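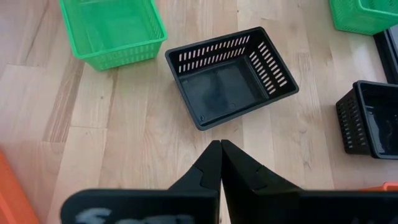 Figure 1. Wrist camera view, fingers nearly closed, black basket ahead.

Handout 4: Comparing two grippers on slotted baskets
Version 24/09/2018

Read this before the lab. The task is the same for every group: pick up a plastic basket by its rim, lift it clear of the floor, and set it down again. You will do this with the Esetti gripper and then with the Arnau, using the same arm and the same controller settings.

Why baskets

A basket wall is thin, it bends, and it is full of holes. The black basket in Figure 1 has a row of narrow slots just under the rim of its long wall. A narrow fingertip can enter a slot without touching plastic on the way in, and the force reading then tells you very little. The green baskets have a mesh of small rectangular openings. Results from one type should not be carried over to the other, so keep them on separate sheets.

What the wrist camera gives you

With the fingers nearly together, the tips are the best reference you have for aiming. Near the camera the fingers are blurred, and so is the gripper body along the bottom of the image. Do not place tracking points there. Neighboring baskets often show only a corner or one wall, and the Ouellet detector tends to report these as complete objects of the wrong size. Reject any detection that touches the image border.

Dark interiors are a second problem. The bottom of the black basket has a dull sheen, and a bright patch can move across it as the arm moves. Use the rim for alignment.

Settings

Start height above floor: 445 mm
Camera exposure: fixed, do not use auto
Maximum opening, Esetti: 82 mm
Maximum opening, Arnau: 550 counts on the controller scale (see the conversion table from February)
Pause after closing: 2 s

Procedure

Approach from the start height with the fingers closed. Stop short of the rim, open, then lower so that one finger is inside the wall and the other outside. Close, wait for the pause, and lift slowly. If the wall bows inward, record it even if the lift succeeds. A slip during the pause counts as a failed grasp - do not close again and continue.

Run the green baskets after the black ones. Save the Idik log before changing grippers, as the file is overwritten on restart.

For the report

Give success rates by gripper and by basket type. Include one wrist image of a failed grasp from each gripper, if you had any, and mark where the tips met the wall.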